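리본 벽지 앞에서 빨래 개는 이야기

안녕하세요! 한동안 뜸했지요. 이사 이야기는 3편까지 쓰다 말았고 고구마 케이크 레시피도 올린다고 해놓고 감감무소식이었는데, 오늘은 그 둘 다 아니고 빨래 이야기예요. 그것도 세탁 말고 개는 이야기! 제가 요즘 이거에 푹 빠져 있어요. 남편은 저녁마다 제가 옷 더미 앞에서 콧노래를 부른다고 하는데 반박을 못 하겠어요.

원래 저는 빨래 개기를 집안일 중에서 제일 싫어했어요. 돌리는 건 좋아요. 너는 것도 괜찮고요. 그런데 걷어 온 옷이 산처럼 쌓이면 그때부터 못 본 척이 시작돼요. 소파에 올려뒀다가 손님 오면 침대로 옮기고, 밤이 되면 다시 소파로 옮기고. 그렇게 며칠 돌다 보면 옷장에 들어가기도 전에 누가 다 꺼내 입어버리더라고요. 여기 팔캉(Falcão)으로 이사 온 뒤에도 여름 내내 그랬어요.

바뀐 건 순전히 벽지 때문이에요. 동네에 Tarberg라는 작은 벽지 가게가 있는데요, 문 앞 바구니에 자투리 롤을 꽂아두고 팔아요. 저는 그냥 지나가다가 리본 그림이 보여서 들어갔어요(리본에 약한 사람입니다). 펼쳐보는 순간 마음이 쿵 했어요. 하얀 바탕에 연한 하늘색 리본, 분홍 꽃, 파란 꽃, 초록 잎사귀가 수채화처럼 번져 있고, 분홍색 땋은 끈이 비스듬하게 마름모를 그리며 지나가요. 어릴 때 외할머니 댁 이불장 문을 열면 나던 기분 있잖아요. 딱 그거였어요. 한 롤에 145헤알이라 잠깐 망설였는데, 망설이는 척만 했지 손은 벌써 롤을 안고 있었어요.

방 전체에 바르기엔 너무 화려하고, 서랍 안에 바르기엔 너무 아깝고. 그래서 빨래 개는 자리에 둘렀어요. 뒤쪽이랑 양옆, 이렇게 세 면을요. 바닥은 회색에 살짝 베이지가 도는 대리석 무늬예요. 차분한 바닥에 수다스러운 벽지라니 어울릴까 싶었는데 저는 볼 때마다 좋아요. 분홍 꽃 중에 가운데 노란 점이 콕콕 찍힌 큰 꽃이 있거든요. 작약 같기도 한데 제 눈에는 그 꽃이 이 벽지의 주인공이에요.

벽지 바르는 건 생각보다 오래 걸렸어요. 마름모무늬라는 게 참 얄미워요. 꽃만 있으면 조금 틀어져도 모르는데 끈이 비스듬히 이어지니까 손톱만큼만 어긋나도 보여요. 처음 바른 한 장은 떼어냈고, 두 번째는 거꾸로 발랐어요. 네, 리본이 전부 물구나무를 섰습니다. 바우키리아(Valquíria Paiva, 이 블로그에 가끔 나오는 아랫집 언니예요)가 올라와서 보고는 한참을 웃더니 풀 솔을 뺏어 들었어요. 언니는 위에서부터 가운데로, 가운데에서 바깥으로 쓸어내리더라고요. 저는 그동안 아래에서 위로 밀고 있었고요. 어쩐지 공기방울이 자꾸 생기더라니.

그렇게 자리가 생기고 나니까 이상하게 옷을 거기다 갖다 놓고 싶어져요. 더미인데도 예뻐 보여요! 연보라가 한쪽에 퍼져 있고 그 위로 분홍이 얹혀 있고 사이사이로 크림색이 삐죽 나와 있으면, 벽지 꽃색이 바닥까지 흘러내린 것 같아서 괜히 한 번 더 쳐다보게 돼요. 주황색 음료 캔 하나 옆에 두면 저녁 준비 끝, 아니 빨래 준비 끝이에요. 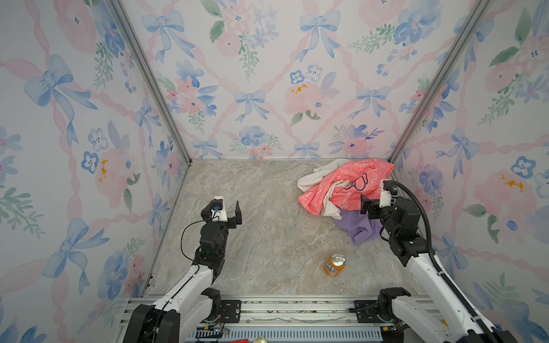

색으로 먼저 나누기

제가 제일 자주 받는 질문이 "종류별로 나누세요, 사람별로 나누세요?"인데요, 저는 둘 다 아니고 색으로 나눠요. 세탁할 때 말고 갤 때요. 남들은 왜 그러냐고 하는데 해보면 정말 빨라요. 양말 짝 찾는 것도 색끼리 모아두면 절반은 끝난 거고, 무엇보다 재미있어요. 분홍 칸, 보라 칸, 하얀 칸, 나머지 칸.

크림색이랑 흰색은 처음에는 같이 뒀는데 요즘은 떼어놔요. 같이 쌓으면 크림색이 괜히 누렇게 보여서 멀쩡한 옷을 다시 빨게 되더라고요. 제가 그 짓을 세 번이나 했어요. 세 번째에야 원래 그런 색 옷이라는 걸 깨달았답니다.

나누고 나면 얇은 것부터 개요. 두꺼운 건 나중에. 얇은 옷은 오래 눌려 있을수록 주름이 깊어져서요. 그리고 그림이 있는 옷은 그림이 위로 오게 개요. 이건 순전히 제 취향이에요. 서랍을 열었을 때 고양이며 곰돌이며 얼굴이 쭉 올려다보고 있으면 아침이 좀 덜 피곤하거든요.

그림 있는 옷 개는 법 (제 방식!)

티셔츠 같은 윗도리 기준으로 적어볼게요.

앞면을 바닥으로 가게 놓고 어깨를 먼저 잡아당겨 펴요. 밑단부터 펴시는 분들도 있던데 저는 어깨가 반듯해야 나머지가 따라오더라고요.

손바닥으로 가운데에서 바깥으로 쓸어요. 벽지 바를 때랑 똑같아요! 바우키리아 언니한테 배운 걸 빨래에 쓰고 있습니다.

양옆을 등 쪽으로 접어요. 소매는 접힌 옆선을 따라 아래로 내려주면 돼요. 소매가 짧으면 그냥 안으로 넣고요.

밑단을 위로 올려 한 번 접고, 다시 한 번 접어요. 서랍이 얕으면 세 번까지도 괜찮아요.

뒤집으면 그림이 짠 하고 올라와요. 이 순간이 제일 좋아요. 그림이 접힌 선에 걸려서 얼굴이 반쪽만 나올 때도 있는데, 그럴 땐 다시 펴서 접는 자리를 손가락 두 마디쯤 옮겨요. 귀찮아 보이지만 한 번 맞춰두면 다음부터는 손이 기억해요.

글씨가 사선으로 찍힌 옷은 좀 어려워요. 똑바로 맞추려다 보면 옷이 삐뚤어지고, 옷을 맞추면 글씨가 누워버려요. 저는 글씨를 포기하고 옷을 맞춥니다. 글씨까지 다 보이게 하려다가 저녁 드라마를 통째로 놓친 적이 있어요.

집어 올릴 때는 가운데를

이건 제가 혼자 알아낸 건데(이미 다들 아시면 조용히 넘어가 주세요) 더미에서 옷을 꺼낼 때 소매 끝을 잡으면 안 돼요. 소매를 잡고 당기면 다른 옷까지 줄줄이 딸려 나오고, 어떤 때는 소매만 쭉 늘어난 채로 몸통은 더미 밑에 그대로 깔려 있어요. 몸판 가운데를 살짝 꼬집듯이 집어서 위로 들어야 해요. 그러면 옷이 알아서 축 처지면서 모양이 보여요. 어디가 목이고 어디가 밑단인지 그때 찾으면 됩니다.

분홍 옷 중에 제가 특히 좋아하는 게 하나 있어요. 하얀 선으로 동물 얼굴이며 동글동글한 발 모양 같은 게 잔뜩 그려져 있고, 남색 글씨로 VERY FIERCE라고 쓰여 있어요. 아주 사납대요! 그렇게 동글동글한 얼굴들을 모아놓고 사납다니 저는 이 옷만 보면 웃음이 나요. 하얀 띠에는 LUCKY CATT라고 적혀 있는데 T가 둘이에요. 오타인지 멋인지 한참 고민했어요. 남편은 사나운 고양이라서 발톱을 하나 더 세운 거래요. 말이 되나 싶다가도 그 뒤로는 T가 정말 발톱처럼 보여요. 그 주변으로 깨알 같은 글씨도 줄줄이 있는데 그건 눈 좋은 분께 맡길게요.

이런 그림 많은 옷은 구겨져 있을 때가 또 재미있어요. 주름 사이로 얼굴 하나, 옆으로 또 하나. 펴기 전에 잠깐 숨은그림찾기를 하고 개면 시간이 금방 가요.

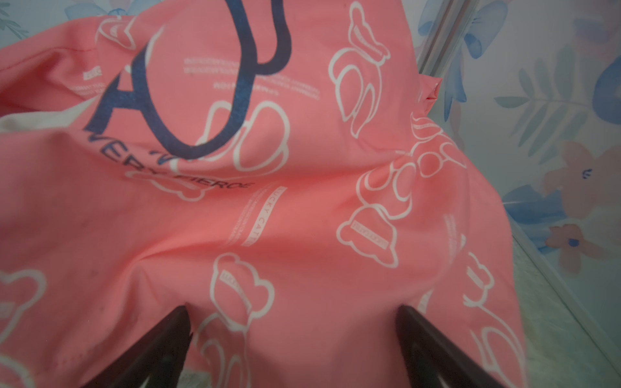

팔캉, 2019-11-17

여기까지 써놓고 저장만 해둔 채로 며칠이 지났어요. 그사이에 옷장을 한 번 뒤집었고, 덧붙일 이야기가 잔뜩 생겨서 이어서 씁니다!

우선 빨랫줄을 바꿨어요. 전에 쓰던 건 베란다 끝에서 끝까지 닿지 않아서 의자에 묶어 썼는데, 이번에 클레이통(Cleiton Toledo, 모퉁이 철물점 아저씨)한테 가서 305센티로 잘라달라고 했어요. 아저씨가 줄자로 재더니 "305? 300이면 안 되고?" 하시길래 안 된다고 했지요. 매듭 지을 여유가 있어야 하니까요. 집에 와서 매보니 딱 맞아요. 팽팽하게 튕기면 퉁 소리가 나요. 이게 뭐라고 그렇게 뿌듯한지.

줄이 길어지니까 옷 사이 간격을 넉넉하게 둘 수 있어서 갤 때 훨씬 편해요. 예전에는 겹쳐 널었다가 겹친 자리만 눅눅해서 그 부분을 접으면 자국이 남았거든요. 지금은 걷으면서 한 번씩 탁탁 털어주기만 해도 반은 펴져 있어요.

세제도 바꿨는데 이건 아직 판단 보류예요. 시장에서 Ledeo라는 걸 850그램짜리로 사 왔는데 냄새가 은은해서 좋아요. 다만 뚜껑이 너무 헐거워서 벌써 한 번 쏟았어요. 세탁실 바닥이 그날 제일 깨끗했습니다. 조금 더 써보고 다시 적을게요. 흰옷에는 어떤지 물어보신 분이 계셨는데, 아직 분홍이랑 보라 빨래에만 써봤어요.

옷장 뒤집은 이야기

옷장을 뒤집은 이유는 간단해요. 개는 게 재미있어지니까 넣을 데가 모자라요. 전에는 뭉쳐서 쑤셔 넣으니 다 들어갔는데, 예쁘게 갠 옷은 쑤셔 넣을 수가 없잖아요. 아까워서!

그래서 칸을 새로 정했어요. 맨 위 서랍은 제일 자주 입는 윗도리, 가운데는 잠옷과 집에서 입는 옷, 맨 아래는 바지. 바지는 무거워서 아래에 둬야 서랍장이 앞으로 쏠리지 않아요. 서랍 안에는 Trerkora 과자 상자를 잘라 칸막이로 넣었어요. 이 과자 상자가 두께도 높이도 어쩜 서랍하고 똑같은지, 칸막이 만들려고 과자를 먹었는지 과자를 먹어서 칸막이를 만들었는지 이제는 저도 모르겠어요. 살구잼 든 맛이 제일 맛있고 상자도 제일 튼튼해요.

옷은 눕히지 않고 세워서 꽂아요. 세우면 그림이 안 보이지 않느냐고요? 맞아요, 얼굴이 다 보이진 않아요. 귀만 보여요. 그런데 귀만 줄줄이 서 있는 것도 꽤 귀여워서 저는 만족합니다. 그림을 꼭 다 보고 싶은 옷은 맨 앞 칸에 눕혀뒀어요. 특별석이에요.

세울 때 자꾸 쓰러진다는 분들은 마지막 접는 선을 손날로 꾹 눌러보세요. 그리고 칸을 너무 비워두지 마시고요. 책꽂이랑 비슷해서 서로 기대게 해야 버텨요. 흐물흐물한 옷은 세 번 접는 대신 돌돌 말아서 칸 구석에 끼우면 기둥 역할을 해줘요. 연보라색 얇은 옷들이 우리 집 기둥이에요.

작아진 옷은 따로 상자에 모으고 있어요. 12월에 바우키리아 언니네 언니가 다녀가신다길래 그때 드리려고요. 그 집에 아이가 둘이라 금방금방 입는대요. 상자에 넣을 때도 색을 맞춰 넣었더니 남편이 선물 세트냐고 물어요. 네, 선물 세트 맞습니다!

벽지에 대해 더 물어보신 것들

지난번에 벽지 이야기를 살짝 흘렸더니 댓글이 빨래보다 벽지에 더 달렸어요. 모아서 답해볼게요.

때 안 타냐고들 하시는데, 흰 바탕이라 타긴 탈 거예요. 저는 마른 수건으로만 가끔 쓸어줘요. 젖은 걸레는 겁이 나서 아직 못 대봤어요.

모서리는 어떻게 마감했냐는 질문도 있었어요. 벽이 만나는 자리에 은색 알루미늄 기둥이 있어서 벽지 끝은 거기까지만 오면 돼요. 종이끼리 모서리에서 맞물리게 하는 건 제 실력으로는 무리였을 거예요. 칼질이 얼마나 삐뚤빼뚤한지 저만 알고 싶네요.

남은 조각으로 뭘 하느냐면요, 책갈피를 만들었어요. 리본 하나가 통째로 들어가게 오리면 예뻐요. 하늘색 리본이 제일 인기라 벌써 동이 났고, 초록 잎사귀만 있는 조각이 많이 남았어요. 이건 서랍 손잡이 뒤에 붙여볼까 생각 중이에요. 혹시 더 좋은 생각 있으시면 알려주세요.

같은 무늬를 어디서 사느냐는 분도 계셨는데, 자투리 바구니에서 건진 거라 저도 다시 찾을 수 있을지 모르겠어요. 가게 아주머니 말로는 비슷한 걸로 노란 리본이 있대요. 노란 리본이라니! 부엌 찬장 안쪽이 갑자기 허전해 보이기 시작했어요.

그리고 자랑 하나. 이 조그만 블로그 이웃이 1,000명이 되었어요. 빨래며 과자 상자 이야기를 이렇게들 읽어주시다니 저는 아직도 신기해요. 케이크 한 조각씩 돌리고 싶은데 그럴 수가 없으니 밀린 고구마 케이크 레시피라도 얼른 정리할게요. 반죽 사진은 찍어뒀고, 오븐 온도를 적어둔 쪽지만 찾으면 돼요. 분명히 앞치마 주머니에 넣어뒀는데 그 앞치마를 어제 빨았지 뭐예요.

다음 글에서는 양말 이야기를 해볼까 해요. 짝을 말아서 공처럼 만드는 파와 나란히 반으로 접는 파가 있다던데, 우리 집은 남편과 제가 딱 갈려서 서랍 안이 두 나라예요. 댓글에 어느 쪽인지 남겨주세요. 저는 반으로 접는 쪽이고요, 지원군이 필요합니다!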